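4. Fitting the Neden wall panel

Read section 3 before you drill. The panel weighs more once it is loaded — fix it to studs where you can.

1. Hold the rail at the height you want and mark both ends.
2. Check the line with a level, then drill to a depth of 40 mm. 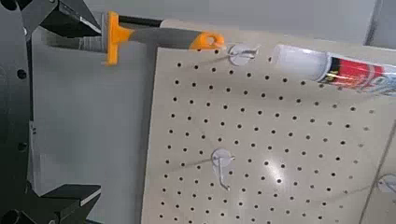 3. Push in the plugs and drive the screws until the heads sit flush.
4. Lift the panel onto the rail and press down until it clicks.

CAUTION: Do not drill above or below a wall outlet.

5. Twist each hook a quarter turn to lock it. 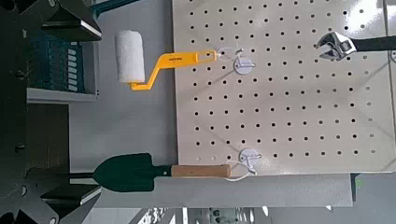 Paint roller hung from the upper hook.

Note: Spare hooks are part no. 637.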